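How to Sell an Old Desktop Without Regretting It

A listing that says "works fine" will earn you 20 messages asking if it works. Write down the model, the memory and the faults before you post.

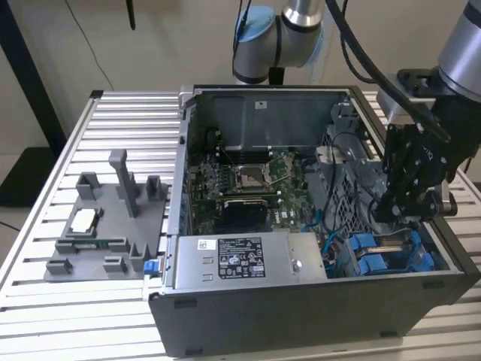 Dell tower with the side panel off and the CPU socket empty.

Missing parts go in the first line. Buyers forgive a lot, but they like to hear it before the drive over.

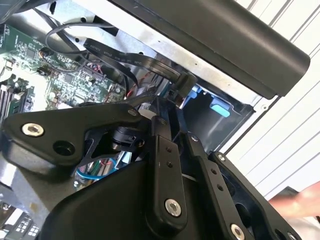

By Bo-ram Cheon | May 29, 2020

Next, the price. Look at what sold, as opposed to what people are dreaming of. My neighbor in Turkside asked $217 for a machine from two presidents ago – he still has it.

Wipe the drive, or pull it and keep it. Deleting the folder called Taxes doesn't count.
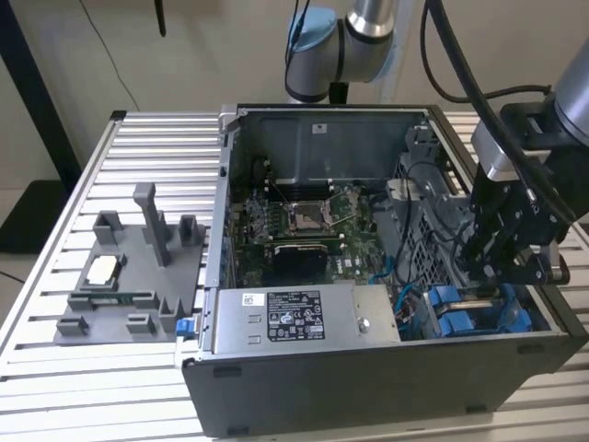

Then pick a public place to meet, and take cash. If the buyer wants to pay in concert tickets, go home.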